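The county of Grelholm had lost 14 acres, and I was the one sent to find them.

They'd been there in the last survey. In the new one they weren't, and the towns on either side, Wammont and Kong, each swore the other had them. My supervisor gave me a county truck, a box of old maps and a lunch voucher for a diner that had closed in July.

Wammont received me first. The clerk there had a theory that land shrinks in dry years, like wool, only the other way around. She showed me a deed for parcel 224, which began at "the large stone" and proceeded to "the other stone." I asked which stones. She said people used to know.
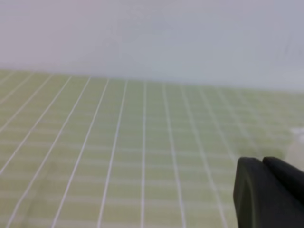 So who owned the missing acres?

A company called Allix, which had bought them by mail, never visited, and paid its taxes every spring to whichever town wrote first.

I learned this in Kong, where the clerk kept the checks in a cookie tin. Some had been cashed. Some were being saved, he told me, for a bridge. I pointed out that Kong had no river. He said that was why they weren't in any hurry.

I drove out at four in the afternoon with both maps open on the passenger seat. The road was a fine road until it reached the place where the towns disagreed, and then it was two ruts and a mailbox. The mailbox was number 3038. There were no other houses, so I admired the optimism.

A man was mowing beyond it. He shut off the engine when he saw the county seal on my door and waited for me with the look of someone who's been expecting bad news since he was a boy.

"Which town is this?" I asked.

"Depends," he said. "Is it about the school or the trash?"

For the school, it was Wammont. For the trash, Kong. For jury duty he had never been able to establish that he lived anywhere, and he'd made his peace with it. He offered me iced tea. We walked the line together, or a line, until we came to a large stone. A little way off was another stone.

"Well," he said.

I wrote both of them down.
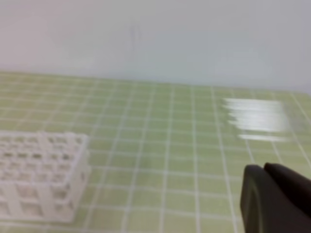
*A pale green grid of white lines, with a plain wall beyond it.*

Back at the office, my supervisor unrolled my new map and asked why the boundary stopped at a mailbox and started again past a lawn. I said the instruments had been inconclusive. He asked what it would cost to do it over, and I said $919, which was the first number that came to me and sounded like a number somebody had worked out.

He looked at it for a while. Then he took the map and put it in the drawer with the others.

In spring I got a jury summons, addressed to the man at 3038, care of me.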